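So I spent an afternoon in August at the Golik open day, the one where small game studios show their books to anyone thinking of buying in. Two floors of an old print shop, way too warm, and great coffee!

I started with Brellum, who make a farming puzzle game and have 3753 paying players (they had the number on a poster, which I liked). They'd take a minority investor but won't sell outright. Warkus next door was the opposite, very keen, with a term sheet sitting out by the cookies. I asked what happens to the staff after a sale and got a long answer about engine licenses.

My favorite was Villaseñor, a sound and porting shop with roughly 1000 finished jobs behind it. No game of their own, steady money, and a buyer already sniffing around, or so the guy at the desk hinted. I stayed there until they started stacking chairs, and I've asked for their accounts.
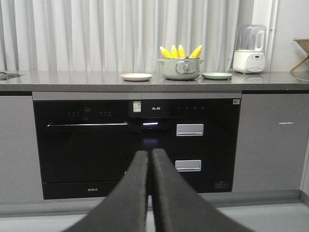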